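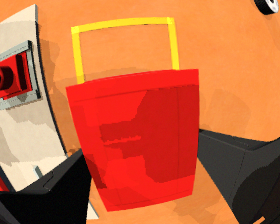
Week 7 handout: When famous people sell things

A celebrity brand is a licensing deal until somebody shows you otherwise. Start from there when you read the Belerell file, and keep in mind how little the product itself has to do with the price. Take a red bucket with a yellow handle on an orange tabletop. Put a singer's signature on the side and a marketing team will call it a collection. The bucket holds the same amount either way. What the buyer pays extra for is the signature, and you should ask who gets that money and for how long.

Terms for this week

Licensing fee: paid to the celebrity for use of the name, usually with a guaranteed minimum. The celebrity can do well while the company goes broke.

Equity stake: a share of the company. Press releases love the word "founder." Check whether any shares changed hands before you believe it.

Sell-through: what shoppers bought, as opposed to what stores ordered. "Sold out" tells you nothing unless you know how many were made.

Case 1: Belerell

A fragrance line fronted by a reality TV star. The launch party got more coverage than the scent. Belerell announced that the first batch was gone in 2 hours, and most entertainment sites repeated it word for word. The batch was 600 bottles. The line was dropped after 14 months, and the star had stopped wearing it in interviews long before that. I've seen this written up as a success in two textbooks. Read the dates and decide for yourselves.

Case 2: Dinsa

A clothing label with a pop singer as "creative director." Ask what that job was. The interviews mention mood boards and a visit to the Husum showroom, and I can find no sign of design work beyond that. Fans noticed that the tour wardrobe came from other labels. Dinsa blamed the economy.

Case 3: Indside

A skin care company and the hardest of the three to wave away. It's still trading and the actress does own part of it. I remain doubtful about the customer reviews, many of which appeared in the same week in June and use the same adjectives. Bring your own view.

For the seminar

Pick one case and find a claim that was printed without a source. Trace it back as far as you can. If you end up at the publicist, say so and stop there.

Write one page. Follower counts don't count as evidence of sales, and I will mark down any paper that uses "iconic."

Next week: the apology video. Please watch at least one all the way through.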